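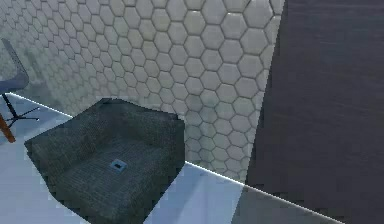
Jin-sol Ko

FOR IMMEDIATE RELEASE
4/14/25

Zotoris Press to Publish "The Lastcombe Haunting," a Ghost Romance in Which the Ghost Does Most of the Housework

MUNDUDBERG — Zotoris Press will release "The Lastcombe Haunting," the first full-length paranormal romance by Jin-sol Ko, this November in paperback and e-book. Ko had previously published 3 novellas, one of which was reviewed by a person she is not related to.

The novel follows Maren Ahn, an insurance adjuster sent to the seaside town of Lastcombe to value a house that keeps repairing itself. The roof leaks on Monday's paperwork and is sound by the time she climbs the ladder. Someone has regrouted the bath. Ahn suspects fraud, then mice, and finally Edmund, a plasterer who died on the premises 93 years ago and has strong feelings about cornices.

What follows is a courtship conducted mainly through home improvement. There is one kiss, on page 60, and readers of the early draft have asked that it be longer. The author has added a paragraph.

"I wanted to write a ghost who was good company," said Ko. "The ones I grew up reading were always moaning on the stairs. I thought, if you have eternity and you know how to hang a door, you'd hang the door." 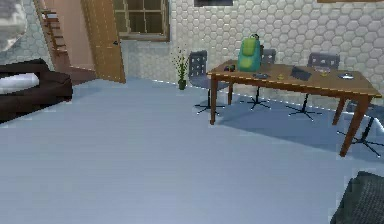
Ko wrote the book over seven years, a pace she blames on the middle. The first version had a vampire in it. He was removed at the request of her editor, who felt he was doing nothing for the plot and kept turning up at dinner. He may get his own book if he behaves.

Zotoris Press publishes romance, fantasy and a small line of gardening mysteries from its office in Mundudberg. "The Lastcombe Haunting" is the opening title in a planned series, with the second book following Ahn's sister to a lighthouse that the family has been told repeatedly not to buy.

Advance reader copies are available now in e-book form to reviewers, bloggers and booksellers. Paper copies will go out later in the year — please say in your request if you would like one, and whether you object to plaster dust as a theme. Jin-sol Ko is available for interviews, guest posts and library visits, and will talk about cornices if asked.

Requests may be sent to the publicity desk at Zotoris Press, Mundudberg.

###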